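Search the forums
Search titles only
Advanced search

Woven basket people, help. Shedding, cleaning, and is it paper or seagrass??
4 min read

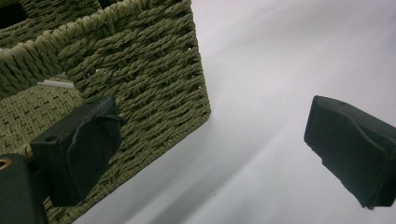 **plumtart58**
August 2018
So I've got this green one, olive I guess you'd call it, from the Mallik closing sale. Want it for the bathroom shelf, hand towels and the spare soap. Three questions, in a hurry, kid pickup in a bit

1. paper rope or seagrass? no idea how to tell
2. can it live in a bathroom with a shower or will it go moldy
3. dust gets down in the twists and the vacuum brush does nothing

Oh and it sheds. Little green crumbs on the shelf every time I move it. Thanks

**Trolledville**
Cute. Can't tell from a pic which it is. Both get twisted, both get dyed. Sniff it. Seagrass smells like a barn, kind of sweet hay. Paper smells like a grocery bag or nothing at all.

**hallcloset_dee**
Don't put it in a bathroom. I had two from Loltberg on the back of the toilet and the bottoms went soft by January. Black spots underneath, whole thing in the trash. Wire or plastic in there, woven stuff everywhere else in the house.

**Nithin Thevar**
Disagree with dee. Mine has been in the bathroom 9 years. Seagrass, no lid. We run the fan and I keep it up off the floor on the open shelf. Towels go in DRY, that's the whole trick. If you throw damp washcloths in there then yes, mold.

Re paper vs seagrass. Find a loose end somewhere, usually underneath, and untwist it a bit. Paper opens up flat like a ribbon, you'll see creases. Seagrass is just grass, stays kinda round and splits the long way.

**hallcloset_dee**
9 years ok but do you have a window in there? I don't. No window, bad fan, two teenagers. It's soup.

**Nithin Thevar**
Yes there's a window. Fair point.

**plumtart58**
No window here either. Fan is ok, sounds like a truck though. Gonna do the untwist thing tonight

**mopandglow**
Dust: soft paintbrush, dry, cheap 2 inch one from the hardware store. Go WITH the braid. On a zigzag kind of weave you do one row one way and the next row back. Then vacuum hose no attachment, hold it right behind the brush so it doesn't just land on the next row down. Rim last, it's the thickest part and grabs the most.

Flip it over and smack the bottom first, outside. You'll be amazed what's in there

**Kong**
or just hose it off. people overthink baskets. I hose mine in the driveway and leave it in the sun, done

**mopandglow**
Please do not hose it if it's paper!!

**Kong**
mine's fine

**Trolledville**
Yours is probably plastic, Kong.

**Kong**
its not plastic. it was like 1000 degrees out, dried in an hour

**Nithin Thevar**
Seagrass will take a quick rinse. Paper rope, damp cloth at most, wring it till nothing drips. And direct sun will fade that green, so dry it in the shade with the air moving. Dyed ones can bleed too so test a spot on the bottom with a white rag. If the rag comes up green then dont put white hand towels in it without a liner.

**sudsy_marge**
Came to say liner! Old pillowcase. Cut the closed end off to the height you need, fold it over the rim, couple stitches at the corners. Catches the crumbs and keeps the weave from snagging terry loops. Also wash the pillowcase instead of the basket, so much easier. If you've got handle holes cut a slit there and hem it or you'll be grabbing fabric forever.

**plumtart58**
Ooh ok the pillowcase I can do. Would it look dumb folded over? Kinda like seeing the braid on the rim

**sudsy_marge**
Then don't fold it, tack it just inside under the rim with big loose stitches. The needle goes right between the strands, no need to pierce anything. Use green thread, or dental floss if it's what you've got lol

**Trolledville**
On the shedding, new ones do it for a few weeks then mostly quit. Little hairs sticking out, trim with nail scissors, DON'T pull. I pulled one once and a whole row started walking on me.

**hallcloset_dee**
Some people hit the fuzz with a lighter, quick pass. Works on the jute ones

**mopandglow**
Not on paper. Not anywhere near paper. Why would you say that

**hallcloset_dee**
I said jute!

**Nithin Thevar**
Skip the lighter either way, scissors are fine.

One more thing on shape. If the sides start leaning out, mist the inside with a spray bottle (seagrass only), stuff it tight with a towel, tie a belt around the outside overnight. Comes back square. For paper just don't overload it. Soap bars are heavier than you'd think, I'd put them in a small box down one end so the weight isn't all on the wall.

**plumtart58**
OK back. Untwisted an end underneath and it... opened up flat. With creases. So paper I guess? Smells like nothing

So no bathroom?

**hallcloset_dee**
No bathroom.

**Kong**
bathroom is fine

**Nithin Thevar**
With paper and no window I'm switching to dee's side. Hall shelf right outside the door maybe. Still handy for the towels.

**hallcloset_dee**
Screenshotting this

**plumtart58**
Hall shelf is where the dog leashes are ugh. Could swap, leashes on a hook. Might be ok. Then soap stays under the sink where it is now and basket is only towels

**sudsy_marge**
Do that! And roll the towels instead of folding, stand them on end. You can pull one without wrecking the rest and they hold the sides up a little too.

**mopandglow**
Old thread on paper rope baskets is still up in Storage & Closets btw, 153 replies, most of it arguing about beeswax. Skip to the last page for the part on fixing a popped corner

**plumtart58**
Beeswax?? no. Leashes are on the hook now, basket's on the hall shelf, brush first and then the pillowcase this weekend. Only clean one has flamingos on it so flamingos it is

**Trolledville**
Put it in flamingo side down.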